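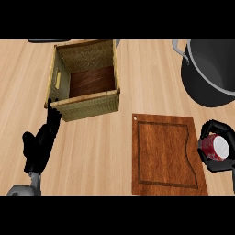

A basket, a cooking pot and a cutting board on a wooden tabletop.

Music > Opinion > Singles and Albums

Last updated: April 14, 2024
Reading time: 3 minutes

The remix should come later

Julinar put out her single "Herkberg" last July, and the same morning there were four other versions of it on the streaming services. There was a sped-up one, a slowed-down one, a club mix by Istix and an acoustic take. I listened to all five before lunch. By dinner I couldn't have told you which one I was supposed to like.

I think artists should wait before releasing a remix. Six months would be good. Even two would help.

A remix used to be an answer to something. A song came out, people danced to it or they didn't, and a producer heard a part that deserved more room. Sometimes a guest verse came from a singer in another country who had heard the song on the radio there and wanted in. By the time the new version reached you, you knew the old one well enough to notice what had moved.

When everything arrives together you can't notice anything. The Istix mix of "Herkberg" drops the second verse and loops the hand drums from the bridge. It's a smart choice, and the drums are the best thing on the record. But I only worked that out weeks afterwards, when I'd gone back and learned the original properly. On the first day it was just the long one.

I know why labels do it. Plays on the different versions can be added up, and a listener who skips one might stay for the next. Trefor Prosser, who managed bands for 11 years and now books a 167-seat room near me, told me he'd do the same if he were still in that job. "You get one week when people are looking," he said. "You put everything in the window."

I can't argue with his maths. Small acts have very little money behind them and that week matters. Marloes Van Rooij, who sings with Van Wijk, showed me the numbers for their last single. The main version had 2,153 plays in its first month. The sped-up one, which took an afternoon to make and which she doesn't much care for, had more. She would be silly to leave that on the table, and I wouldn't ask her to.

What I'd ask is that she put it out in the second month. The people who like it fast will still like it fast. The rest of us would have had a few weeks with the song as the band wrote it, with that slow organ at the start, and we might come to the new one curious.

There's also the matter of the producers. A remixer who gets the files before the song is public is working without knowing how anyone hears it. They don't know which line the crowd shouts back. Van Wijk played their single at Trefor's room and the whole place sang the backing vocal, which is buried on the recording. A remix made after that night would have been built on it. The one we got leaves it out altogether.

I'm not asking for fewer remixes. I own a box of 50 twelve-inch singles and I play the B-sides more than the A-sides. Most of those were pressed well after the song had done its rounds, and you can hear that somebody had lived with it first.

Julinar has a new single due in July. I'll be playing the plain version for a while and leaving the others alone until spring.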